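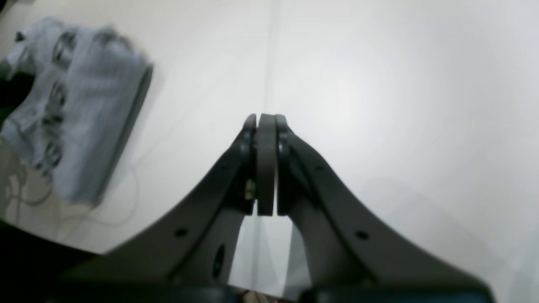

发件列表：Cadirus 搁板与台面讨论组
主题：回复：Noma 白板下沿发灰，另问托架外伸量
日期：2022年2月28日

各位：

Amparo 上一封信里有两个问题，一个是白板下沿的颜色，一个是托架前端以外的悬挑尺寸。两件事在列表里混着谈了几轮，我分开回。原信保留在下面，逐段作答，略去的部分用方括号标出。

> Amparo Muñoz 写道：
>
> 工作间长边那块 Noma 白板装好以后，从正上方看颜色是均匀的，弯腰从下面往上看，下沿有一道灰色，左边比右边明显。我先怀疑是封边胶氧化，用湿布擦过，擦不掉，也没有粘手的感觉。板面本身没有这个问题。

先说判断方法。白色哑光板面对照度变化很敏感，同一块板，受光面和背光面并排看，背光面一定显得偏灰、偏冷。下沿与板面相交处又有一条倒角，倒角朝下，接收到的主要是从墙面和地面反射上来的光，亮度再低一级。眼睛会把这一级亮度差读成一条“线”，宽窄随观察角度变化。胶线的宽度不随角度变化，可以据此区分。

具体做法：固定站位，用一张白色打印纸贴着下沿竖直放置，纸的下半截与倒角平齐。若纸面在同一高度也变灰，属于光照；若纸面保持较亮而板沿仍灰，再查封边。做两次，第二次把纸移到另一端。灯不要动，窗帘保持平时的状态。

湿布擦拭的结果参考价值不大。氧化的胶线擦不掉，阴影也擦不掉。

> 我把左端的灯换成了和右端同一批的灯管，灰色好像浅了一点，也可能是心理作用。

这一条我认为有用。换灯之后变化的只有照度和色温，板没有变。如果灰色确实变浅，光照因素至少占一部分。是否占全部，要等贴纸的结果。另外请记一下灯管换的是靠墙一侧还是靠人一侧，两者对下沿的影响方向相反：靠墙一侧的灯位置低，光能从板后缝隙漏到底面；靠人一侧的灯从前上方照下来，板面更亮，底面反而显得更暗。

我自己手边也装着一块白色的，底下看过去大致如下。

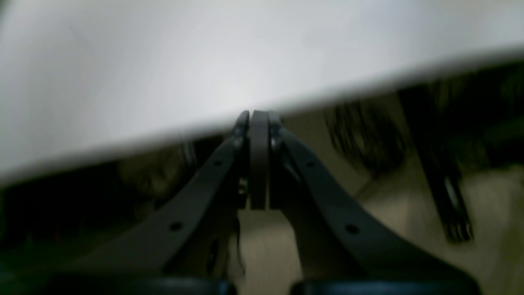 附图：白色平面，中部最亮，向左端和下沿过渡为较冷的浅灰，下沿有一道柔和的暗边。

请注意过渡是渐变的。封边胶造成的变色一般有清楚的边界，颜色偏黄或偏褐，偏冷灰的我没有见过。列表里如果有人见过冷灰色的胶线，请把封边材料的批次和存放条件写出来，单说“我这里也灰”无法比较。

再说封边本身。Udus 的封边条有两种背胶，去年六月以后发的货改用了后一种，标签写法没有改，只能看条背的纹理：旧的是斜纹，新的是平的。旧胶遇热后会沿下口溢出一点，冷却后收缩，留下可以用指甲刮到的棱。Amparo 提到没有粘手的感觉，但没有提到有没有棱，请补查。刮的时候用指甲或塑料片，不要用刀，刀口会把倒角上的白色表层带起来，以后那一处会真的变色。

> 第二个问题。板深448毫米，Ayala 托架长405毫米，所以前端悬挑是43毫米。托架中心距我排的是400毫米。这样够不够？板后面我按说明留了4毫米的缝。

尺寸有一处要更正。43毫米是板深减托架长得到的，前提是板的后沿与托架后端齐平，也就是板贴墙。既然板后留了4毫米，板整体向前移，前沿离墙452毫米，托架前端离墙405毫米，悬挑应为47毫米。差别不大，但是定位孔是按悬挑量画的，照43毫米去画，孔会全部偏一个缝宽。如果孔已经打了，而且板后确实留出了缝，那么当时多半是按板后沿量的，不是按托架前端量的，请核对一下，免得下一块板照抄数字时出错。

托架中心距400毫米，对这个板深来说没有问题。需要留意的是两端：第一只托架到板端的距离不要超过中心距的一半，否则端部前角在压重时会先下沉。端部下沉以后，下沿与水平线之间出现一个很小的夹角，从下面看同样会显得一端灰、一端亮。这又回到第一个问题。Amparo 的灰色偏左，请顺便量一下左端托架到板端有多远，右端也量，两个数都写出来。

测水平的时候，水平尺放在板底，不要放在板面。板面中段略微凸起是正常的，放在板面上读到的是板的形状。放在板底，靠近前沿，与下沿平行，读一次；水平尺掉头，同一位置再读一次，两次取平均。掉头这一步不要省，便宜的水平尺自身就有偏差。如果板底贴不住尺，用手托平即可，不要用胶带，胶带厚度不均匀。

> 板后那道缝要不要打胶封住？有人说积灰，有人说留着散热。

不打。这道缝是给墙面不平留的，墙面高点可能已经顶到板后沿了，打胶以后高点两侧各形成一段硬连接，将来拆板时表层会跟着胶撕下来。积灰用扁刷从上面扫，或者用吸尘器的扁嘴从下面吸。散热的说法我不清楚出处，搁板上不放发热设备的话不必考虑。

如果嫌缝难看，可以在墙上贴一条与墙同色的软条，软条固定在墙上，不与板粘连。软条的高度不要超过板面，超过以后东西推到底会刮到它。

> 另外，从板下走的一根细线一直垂着，我用过两种线夹，都在白板底面留了印子。

印子是线夹背胶里的增塑剂迁移，和封边没有关系，但颜色有时也是灰的，不要和下沿的灰混在一起记录。解决办法是把线夹移到托架上。Ayala 托架侧面有一排孔，用扎带穿过去就行，扎带收到线能轻轻抽动为止，收死了以后改线要剪。两只托架之间的那一段可以任它下垂，垂度以不碰到膝盖或箱盖为准。板底不需要任何粘贴件。

已经留下的印子，先用中性清洁剂稀释后擦，停一夜再看。不要用酒精，也不要用除胶剂，Noma 白板的底面涂层比板面薄，除胶剂擦过以后会发亮，发亮的一块从斜下方看比印子更显眼。我有一块板就是这样处理坏的，后来翻面用了。

关于翻面，顺带答复列表里早些时候另一位的提问：可以翻，前提是前沿两侧倒角相同。有一批板只在下口做了倒角，上口是直角，翻面以后直角朝下，阴影会比原来硬，灰线更细更清楚。翻之前用手指沿前沿上下各摸一遍就能分辨。翻面以后原来的托架螺孔朝上，要用白色孔塞盖住，孔塞略高于板面，擦桌布会挂到，介意的话不要翻。

需要 Amparo 补充的内容，按顺序：

1. 贴纸对比的结果，两端分开写。
2. 下沿是否有可以刮到的棱，封边条背面如果有余料，看纹理。
3. 左右两端托架到板端的距离。
4. 板底前沿的水平读数，掉头前后各一次。
5. 换灯管的位置，靠墙还是靠人。

第2项如果没有余料，不要为了看背面去揭现有的封边条。揭下来再贴回去，接口处永远对不齐，拐角尤其明显。

另有一点关于引用格式。前几封回信把原文整段放在末尾，自己的答复写在最前面，读的人要来回翻。本列表的归档是纯文本，引用层数一多，缩进就乱了。请尽量只保留要回答的那几句，答复写在引用下面。尺寸一律写毫米，不要写“两指宽”。附图请单独说明拍的是哪一块板的哪一端，同一个主题下已经有三块不同的白板在谈，型号写在主题里还是正文里都可以，要写。

托架中心距的那张换算表我还没有改完，里面板后缝隙一栏原来是空着的，容易算出和43毫米一样的结果。改好以后发到本主题下，旧表请先不要转发。

以上。

> [以下略去原信中关于送货和包装的部分]
>
> Amparo Muñoz

--
退订或修改投递方式，请登录 Cadirus 列表页面，在“成员选项”中设置。回复默认发往全体成员，私信请自行更改收件人。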